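Two-arm gear bench: frequently asked questions

Last updated Mon 25 May

Where is the bench?

In the shared workshop at Drunley, on the floor at the back. The build was started at home in January and moved over when it outgrew the spare room.

Who looks after it?

Madalena Barros. Leave a note in the Tromov folder on the workshop computer if you want to use it or have changed a setting.

What does it do?

Two small black arms share one job: putting metal gears on the upright pegs of a round plate. Each arm can be driven by hand or run from a saved program.

Why gears?

They are a fair test of alignment. The bore has to go over the peg squarely, and the teeth have to mesh with the gear already there. A block on a tray will forgive a bad approach. A gear won't.

Does the plate need to be clamped?

No. It sits on the cloth under its own weight. If it shifts during a run, stop and put it back on the chalk marks under the cloth edge.

Which colour are the printed parts?

Bright green. We had the spool already. Any colour will do as long as it isn't close to the colour of the cloth. 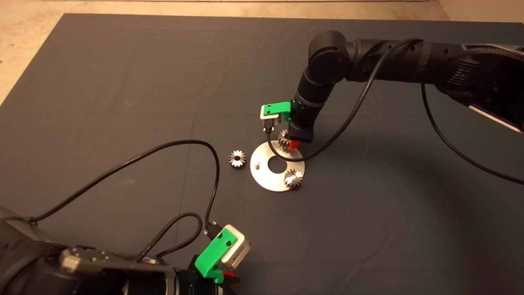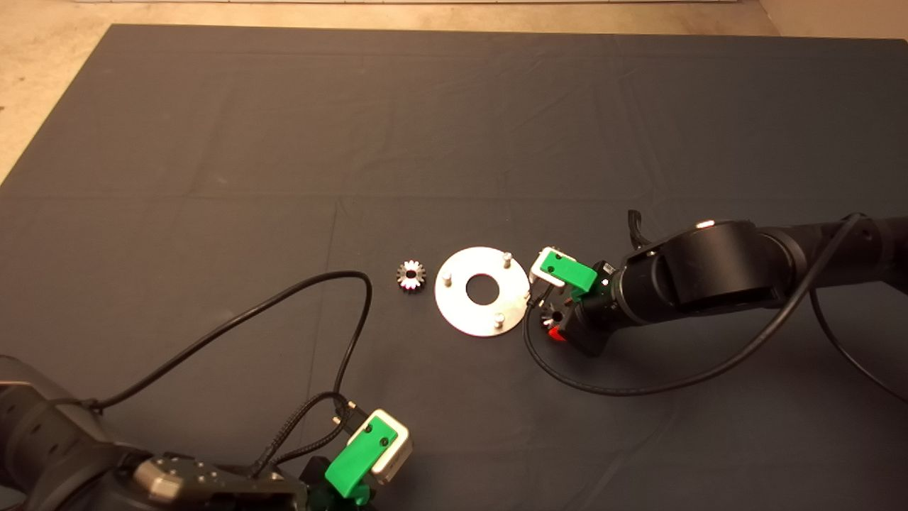
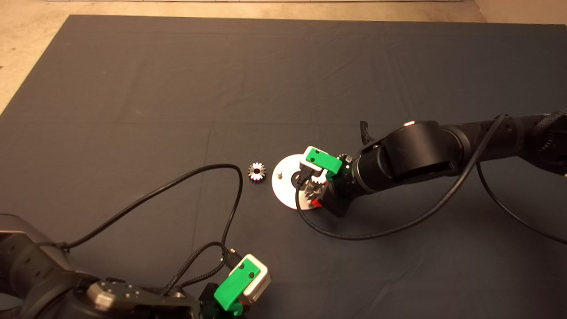 The plate and gears on the dark cloth, with an arm reaching in from each side.

Can I use my own gears?

Yes, if the bore fits the pegs. Try it by hand first. File off any burrs before the gear goes near a gripper.

How fast do the arms move?

The speed setting is capped at 300 in the config file. Please leave it there. New programs should be run at the lowest setting for the first 9 tries.

The controller isn't found when I plug in. What now?

Check that the port is set to 2225, then restart the software. If that fails, unplug both arms, wait a minute and connect the right one first.

What about the cables?

Leave plenty of slack at the wrist. Before each run, move both arms through their full reach and watch for snags.

Are the files available?

The bracket and finger files are in the Tromov folder. The plate drawing is there too, in millimetres.

Can kids use it?

Yes, with an adult at the power switch.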